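A Table Full of Small Things

The owner of Stela, a secondhand toy and puzzle shop, gets excited about pegboards in a way most people save for vacations. We met on a Thursday, right after she opened, and she was talking before I had my coat off.

"People walk straight past them!" she said. "They want the big dollhouse. Then their kid sits down with a board and a few pegs, and good luck getting that family out the door."

She keeps 200 puzzles on the shelves and another 20 boards in the back room, waiting to be checked for missing pieces. Her favorite is an old Fomari set she bought for 3 dollars at a yard sale — it still has every peg.

I asked what makes a good play table. She loves a light wood top, because small pieces show up so well against it, and she likes a mix of real toys and everyday stuff.

"Cups are wonderful," she said. "Paper, plastic, whatever you've got. You can sort into them, stack them, hide a block under one. And put a number board at the corner, something with bright colors. I could look at those all day."

She even has kind words for a roll of tape. "It stands up, it rolls, it's a tunnel. What more do you want?"

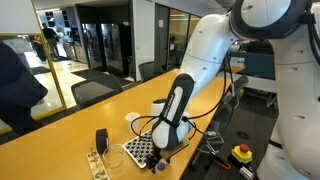
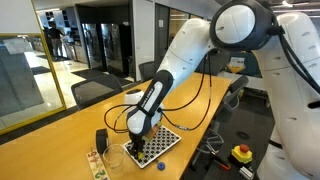 Where to start

Her advice for beginners is to buy one board and play with it for a month before adding anything. "Start with big holes and fat pegs," she said. "And please, sit down and play too — it's so much fun!"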